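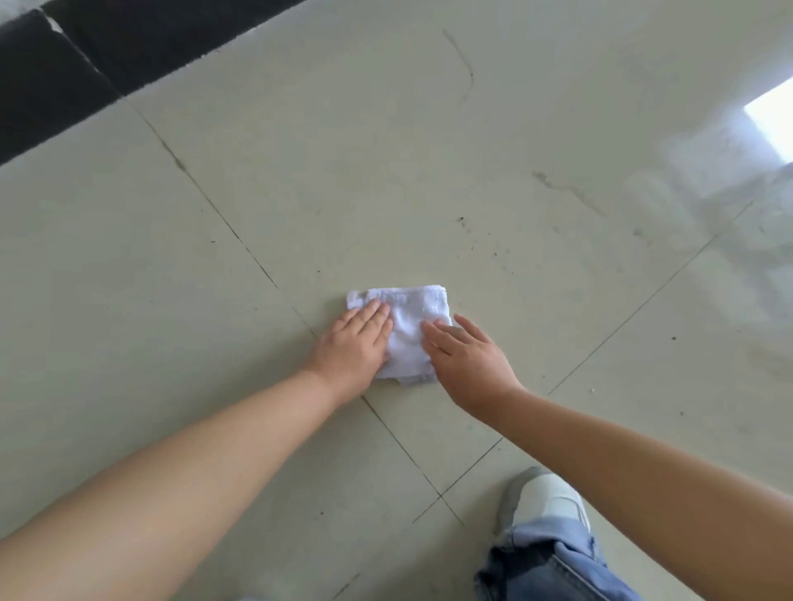 Smoothing or folding a cloth square on the tile, one hand holding it down.

Floor Robot and Hand Work: Inspection Checklist with Comments
Site: Mistlow exercise rooms, ground floor
Operator: Damasceno
Machine: Merover floor cleaner, scheduled through Walel
Inspected by: Marlene Meireles
Date of inspection: 16th July

Mark each line OK, FIX or N/A. Comments go under the line they belong to. The robot part and the hand part are on one sheet now. Until April they were separate, and the hand part was mostly left blank.

Part A. Before the robot runs

A1. Rugs lifted or marked as no-go in Walel. FIX
Shaggy rugs still catch the side brush. Two rooms have a no-go zone drawn, one does not. The early shift has been rolling that rug up by hand every day, and it is not on their task list. Either draw the zone or put the rolling on the list and give it time.

A2. Curtains clear of the floor. OK
Check the ones with lace or fringe separately. A curtain can hang clear when closed and touch when pulled open.

A3. Cords, straps and elastic bands off the floor. FIX
See Part D.

A4. Charging dock has clear space in front and on both sides. OK

A5. Warning sign at the door while the machine is working. OK
Sign was out. It was facing the wall when I came in, and I turned it.

A6. Person on shift knows where the stop button is. OK
Asked three people, all three showed me without looking it up. Good.

Part B. During the run

B1. Robot stops when a foot is placed in front of it. OK
Tested in the hallway and in the largest room.

B2. Stops are logged with a cause. FIX
The log shows 327 runs and 197 stops since installation. Most stops say "obstacle" and nothing more. The staff who walk over and clear it know what it was. Walel has a note field, but it only opens on the office computer, so the note does not get written. Ask for it on the phone version.

B3. Staff are not expected to follow the robot from room to room. FIX
The schedule says the cleaner is free for other work while the machine runs. In practice she is called back every time it stops. If she is doing bathrooms on the other side of the building, that walk is the job. I would like the interruptions counted as work time on the sheet - at present they show up as her being slow.

B4. Noise acceptable with a class next door. OK
One complaint in the book, from before the run was moved to the early slot.

Part C. Hand finishing after the run

The robot does the open floor well. It does not do corners, the line under the baseboard, or grout where dirt has settled in the joint. That part is still done with a cloth, close to the floor, and it has become a bigger share of one person's shift now that the mopping is gone. The old mop round was done standing up. Please keep that in mind when reading the comments below.

C1. Cloth folded into a flat pad before use. OK
Folded thick enough that knuckles stay off the tile. Turn to a clean side when needed, and refold on the floor if there is no table near.

C2. Hand flat, pressure from the palm. OK
Some staff push with the fingertips and get sore by the end of the week.

C3. Grout joints looked at where tile corners meet. FIX
Dark spots at several crossings. Some of it is dirt, some is wear in the grout itself, and scrubbing will not change the second kind. Report worn joints to Damasceno, do not keep working at them.

C4. Scuffs and smudges checked against window light. OK
Stand where the daylight reflects off the glaze. Marks that are invisible from the door show up there.

C5. Knee pads available. FIX
One pair for the whole building, kept in a locker that was locked. Order more and put them with the cloths.

C6. Floor-level work broken up. FIX
The task sheet gives one long block of it. Split it in two, with something upright in between. This was raised by the cleaning staff when the robot came in and was written down as "to be reviewed". I found no review.

C7. Closed shoes with grip. OK

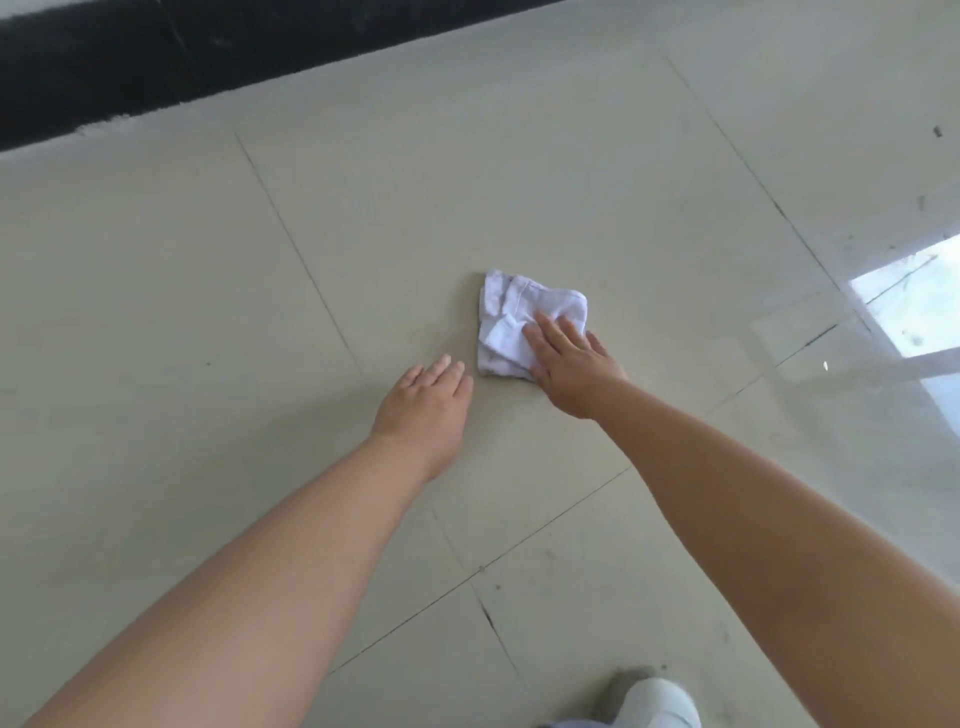
Part D. Equipment on the floor

D1. Small equipment has a fixed place outside the robot's path. FIX
The instruction says "against the wall", but the robot follows the wall on its first pass. Against the wall is the worst place for anything with a strap or tube. A shelf or a wall hook is needed in each room.

D2. Pedal exercisers picked up by the bar, not by the tubes. OK
Check foot loops, tubes and end caps while it is in your hands. A loose end cap goes in the repair box.

D3. Dumbbells put up last. OK
The light plastic ones get pushed along by the machine and end up under curtains.

D4. Time for clearing and resetting the room is on the schedule. FIX
It is not on anyone's schedule. Instructors think the cleaner does it and the cleaner thinks instructors do it. Whoever is there does it.

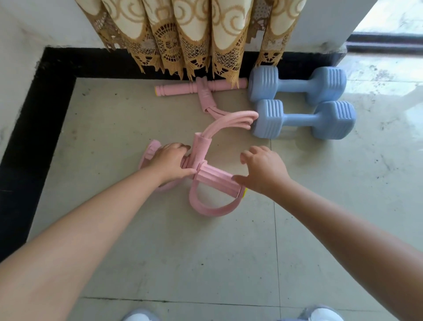

Reading time: 8 minutes

D5. Room walked once at floor height before the start button. FIX
Pink tubes, foot loops and a pair of light blue dumbbells by the baseboard are easy enough to see against pale tile. Dark bands along a dark baseboard are not. Bend down and look along the wall under the curtain, both sides of the room.

Part E. People and hours

E1. Job descriptions match the work done. FIX
The cleaning job description still lists mopping and does not mention the robot at all. It should list clearing rooms, answering stops, emptying the tank, changing pads, and hand finishing.

E2. Training recorded. FIX
Two names on the record, five people using the machine. The other three were shown by the first two, and they were shown well, but it needs to be signed.

E3. Hours unchanged after installation, as agreed. OK
Checked against the sheets. No one lost hours. One person moved from evenings to early mornings and would like to move back when there is an opening.

E4. Staff can stop or skip a run without asking. OK
It is allowed. I am told people were unsure of this in the first weeks, so it should be printed next to the dock.

E5. Brush motor service before 2000 operating hours. N/A
Not near it yet. Check again at the next inspection.

Open items to close first: A1, B2, C5, D1, E1
Responsible: Damasceno for B2 and E1, Mistlow front desk for the others
Signed: Marlene Meireles
Copy to the cleaning staff room, paper please, pinned by the cloth rack.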